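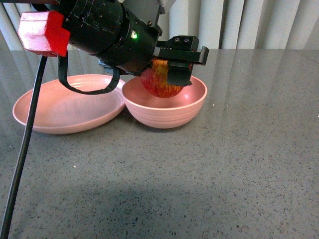 Planning the second arm: notes for speaker
Mateja Omerović, Flutasholm site, 6th May
Slot is 29 minutes including questions. Numbers in brackets are cues for me, not for reading out.

Slide 1. Scope
We are asking for one more arm for kitchen handling work, same class as the one we run now. Not covered today: mobile bases, floor space, the Dimitrov lease. If the lease comes up, refer to Ho-yin.

Slide 2. What the work is
Pick and place with household items. Fruit, bowls, plates. One object at a time, parallel gripper, stone countertop. Say early that the payload is low and that reach matters more to us than lifting capacity. Buyers always start with payload because it is the first line on the data sheet.

Slide 3. The budget lines
Read the headings only.
Arm and controller.
Gripper, plus one spare set of fingers.
Cables and cable guides.
Mounting hardware, including printed parts.
Bench and power.
Training, 9 hours per operator.
PAUSE. The first line is what the quote shows. In our October purchase it came to 70 percent of the total spend. The remaining lines were bought one by one, on separate orders, and two of them were late.

Slide 4. Cables
Spend time on this one. A cable running to the gripper needs slack for the wrist to turn. Slack hangs, and it can catch on the rim of a bowl or plate. Budget for guides at the start and ask the vendor for the minimum bend radius in writing. Otonel quoted guides as an option, Odance included them. Compare the two quotes on the same basis or the Otonel number looks better than it is.

Slide 5. Grippers
Fingers are a wear part. Plan replacement by cycle count, not by calendar. Round, smooth objects such as apples are a fair acceptance test: ask for a demo with your own objects, on your own surface, under your own lighting. Polished stone gives reflections, so the vision people should be at the demo too.

Slide 6. Schedule
126 days from signed order to first useful shift. Show the chart. The long bar is delivery. The short bar after it is bench setup, and it can be done while we wait if the bench is ordered first.

Slide 7. The request
Approve the full list as a single order. Keep the spare fingers in it. If asked to cut, offer the second training session.

Questions. Likely first one: why not rent? Ho-yin Shih has the rental comparison on the backup slide.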